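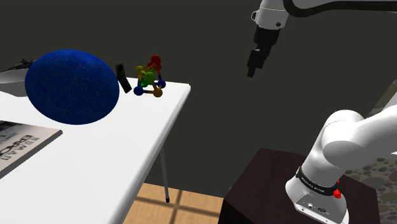 Minutes - demonstration planning, January

Sheena Cowie took the chair at 10. Minutes of the last meeting were agreed with one correction: the Godley party is 90 people, in groups of 10.

Visitors will see the simulated arm first. Pick of the molecule toy stays as the main task. Ostrowski asked for the rods on the wooden tabletop as well - agreed.

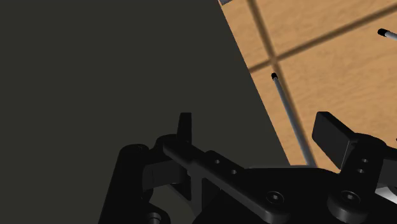

Flekalholm Automation Group

Cost of the day stands at $1,153, with $270 for printing still to be approved. Zulta to confirm the projector. S. Cowie to write the notes for the group leaders.
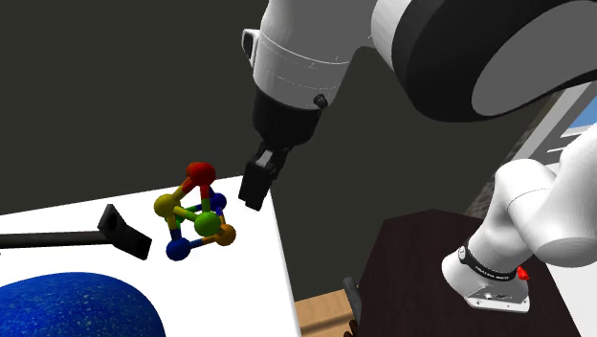
Any other business

Parking for the Godley bus. Carried over.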